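Clubs > Gear Reviews > Hand-Held Grippers
Reviews Build Logs Meetups Loan Shelf Contact

Satti hand-held gripper, after one school year with our club

I put off writing this until the kids had really worn the thing in, and now that the school year is almost over I have plenty to say, so get yourself a coffee. Our robotics club bought the Satti gripper in December, after Farzana Sethi tried one at a friend's workshop and came back talking about little else for a week. It cost us $403 with the spare finger pads, and that was most of our spring budget, so you can imagine the discussion!

If you teach a group like ours, you know the appeal. The students hold the gripper, do a chore with it, and the recordings go toward teaching an arm to do the same chore. Our project this spring was tidying: picking up cloths, moving little things between shelves, that sort of job. We ended the term with 231 recordings we were happy to keep, and 41 more that went in the bin (mostly my fault, I kept starting before everyone was ready).

What I like best is the feel of it. The fingers close smoothly, the squeeze is light enough for our youngest members, and the body has taken a few knocks against table legs without complaint. Edgars Pärn, who is 13 and has opinions, thinks the grip should be a touch thicker for bigger hands — I wouldn't argue with him. Setup took us a whole afternoon the first time and takes 19 minutes now, markers included, if Sidra Janjua is in charge of the checklist.

Now for the grumbles. The manual is thin, and the section on markers reads as if somebody got called away to dinner halfway through. We also had the older Arken gripper on loan for a month, and I have to say its case was far better, with a proper slot for every part. The Satti comes in a plain bag, and small pieces wander off to the bottom of it. It gets tiring after a long session, too, so we swap hands and then swap people. 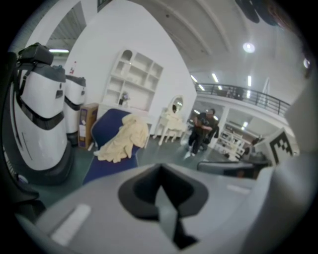

Satti gripper in use at the club, with a marker board on the right.

Cloths were the hardest thing we tried, by the way. Folds slip, corners hide, and a student who can pick up a block with her eyes closed will need several goes at a blanket. I'd start a new group on something stiff, like a cup or a small box, and save fabric for a few weeks in.

Would I buy it again? Yes, I would, and I'd order a second set of pads on the same day. Four stars out of five from me, and Edgars says three and a half until they fix the grip.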